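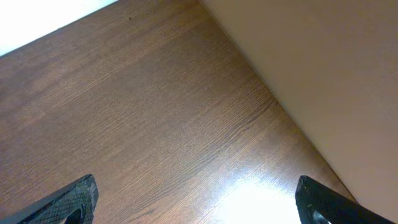 Reddish-brown grain with the light bouncing off it. I could look at this all day.

Print | E-mail this page

Filed under: Home & Kitchen > Sorting Out > Small Galleries

The Pantry Table at Grasham
by Azadeh Alipour, December 2018

I have been meaning to put these up for ages! If you read my last page you already know about the great pantry clear-out, and if you didn't, well, the short version is that I let the cupboard at Grasham go for far too long and then decided to do the whole thing in one go, the week before a house full of guests (clever me). Everything needed somewhere to land while I figured out where it lived, and the table got the job.

I do love that table. It came from a secondhand place called Mahlangu, after I'd walked past it for 10 days pretending I didn't want it, and the color is so warm against the pale walls. It shows every crumb and I've made my peace with that. I wipe it with a soft cloth that's barely damp and then go over it again dry, always along the grain, and the shine comes right back.

The gray basket is the real star of a clear-out, though. I used to sort into grocery bags and they'd slump over and spill. A basket with open sides stays put, I can see what's in it without digging, and when I'm done I carry the whole thing over to the shelf. Pasta and tissues stay outside it - the long packages get bent corners if I cram them in, and the pocket tissues go up to the hall closet anyway. 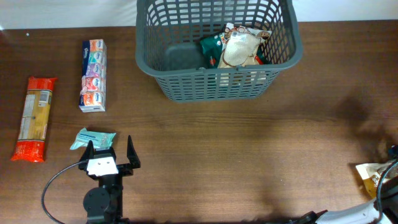

My sister asked why I don't just finish one shelf at a time like a sensible person. I've tried! I get one shelf perfect and then find something that belongs on it at the back of the next one down, and off we go again. Now I take out a few things, group them, put them away, and have a cup of tea. It took me six evenings and I didn't mind a single one of them.

Still to come: the spice drawer, which scares me a little, and the tall cupboard by the door. I'm also hunting for a second basket. Ramstead had one in the right size but only in bright yellow, and I'm not sure I'm ready for yellow. If you've seen a good gray one, drop me a line.

Contact | Copyright 2018 Azadeh Alipour | Back to top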